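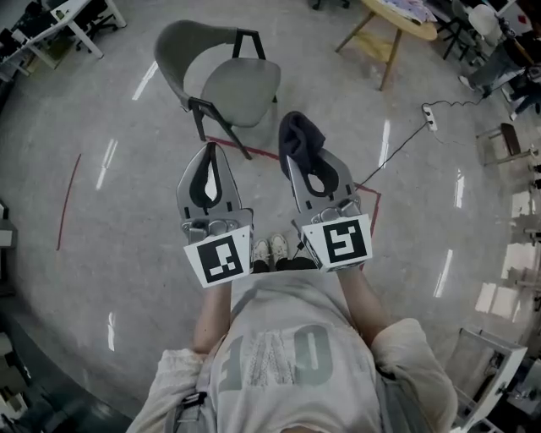
Kimance Hand Pair

Teach a folding station by doing the folding yourself

Maker: Stollden
Used with: the Cropper folding station
Supplied as: one left hand, one right hand, cable, marker squares, carry bag

If you run a laundry, a linen hire business or the back room of a uniform supplier, you already have the people who know how the work should be done. They know that the heavy navy tablecloths want a firm shake before the first fold, and that the older aprons have shrunk on one side and need coaxing. The Kimance Hand Pair lets those same people show a Cropper station what they know, by picking up two light metal grippers and folding the way they would on any other morning.

There is no programming in it for the person doing the showing. You hold one gripper in each hand, squeeze to close the fingers, let go to open them, and get on with the job. The station's own arms wear the same fingers, so whatever you can manage to pick up with the Hand Pair, they have a fair chance of picking up too (and if you find a corner maddening to grab, that's well worth telling us, and we do like to hear about it).

What it's like to use

We'll be straightforward, the first hour feels odd. You lose the feel of the cloth in your fingertips, and most people drop a good many napkins before they settle. Joanne Tindall, who has been folding at Jukwood for most of her working life, told us it was like eating peas with salad tongs. By the end of her second session she was doing pillowcases at a steady pace and had begun correcting our installer's technique, and she was right to.

After that it mostly comes down to rhythm. We suggest short sessions with a proper sit-down between them, and two people taking turns if you can spare them. The grippers aren't heavy, but holding anything out in front of you for a long stretch will find the muscles you don't normally use. Push your sleeves up, wear shoes you'd be happy to stand in all day, and put the table at a height that suits the shorter of the two people, with a mat for the taller one to step off.

How it changes the day

This is the part customers ask about most, and it deserves more room than it usually gets on a page like this one.

A Cropper station takes over the plain, flat, endless pieces. At Jukwood that meant napkins and pillowcases, which used to fill the whole of the afternoon shift. The four people on that shift are all still there. Two of them now look after checking and mending, work that used to be squeezed into whatever minutes were left over, and the other two split their time between the awkward items (fitted sheets, chef's jackets, anything with a strap) and teaching sessions with the Hand Pair.

Pao-chu Hung manages the floor there, and her advice to other managers is to talk about pay before the boxes arrive. Teaching is skilled work. Jukwood put a teaching rate in writing before anyone picked up a gripper, and she feels the sessions would have gone sour without it. She also let people choose whether to take part. One person said no, kept saying no, and has never been asked to explain it.

It hasn't all been smooth. The station is slower than a good folder, and for the first few weeks it was slower than a poor one. Some of the crew missed the talk that goes on across a folding table, and the table was moved back beside the checking bench in August so that people could face each other again. We now raise this on every site visit, and Javiera Núñez, who does our layouts, will draw you a plan with the people put in first and the machinery fitted in after them.

There's also the question of how the recordings are used, and folks are quite right to ask it. The sessions are for teaching folds. They aren't a stopwatch on the person doing the teaching, and our standard agreement says that session records may not be used for pay reviews or discipline. If your staff would like to read that wording for themselves, please let them. We'll send paper copies.

Setting up

Pick a spot with even light and a floor that people won't be crossing. Mark the edges of the area with tape so that passersby know where to stop, and move trolleys out before you start. Fit a marker square to each hand, press until it clicks, and check that it sits flat. The squares are how the system knows where each hand is, so please keep them clean — a dry cloth is fine, and window spray will lift the print over time.

Plug in the cable and run it behind you and well away from your feet. Start with a small stack of one kind of item. Squeeze both hands fully closed and open again before the first fold, then carry on at a natural pace. If you make a mess of one, finish it anyway or put it aside and begin the next. Mistakes can be marked afterward from the session list, and there's no need to stop.

Care

Wipe the fingers down at the end of each session, and look for lint in the cutouts, where it does tend to gather. Don't put the hands through a wash cycle, in a pocket or otherwise (yes, it has happened, and the customer was very nice about it). Finger pads wear with use and can be changed with the small driver in the carry bag. If one hand starts to feel stiffer than the other, change both sets of pads together so they stay matched.

Questions we hear a lot

Can a left-handed person teach it?
Certainly, and we're glad when they do. The hands are the same size, and the station copes with either hand leading. Just note it in the session name.

Do we need the full station before we can try the Hand Pair?
You don't. We lend a pair to sites for three weeks, with a half-day visit from Csenge Medve, our trainer, who will fold alongside your crew and answer whatever they care to ask.

What about towels?
Thin ones, yes. Thick bath sheets are still hard going and we'd rather you didn't buy a station on the strength of them.

Will it suit a small shop?
Sometimes it won't, and we'll say so. If your folding is done by lunchtime with everyone in a decent mood, you may not need us yet.

Ordering

The Hand Pair is part number 1643 and comes with one spare set of finger pads. Extra marker squares are sold in twos. For a loan pair, a site visit or a copy of the staff agreement, write to Iqra Tanoli at the Stollden customer desk and tell her a little about what you fold, how many people are on each shift, and who will be doing the teaching. Repairs go through the same desk; please send both hands together in the carry bag, with a note saying which one is giving you trouble.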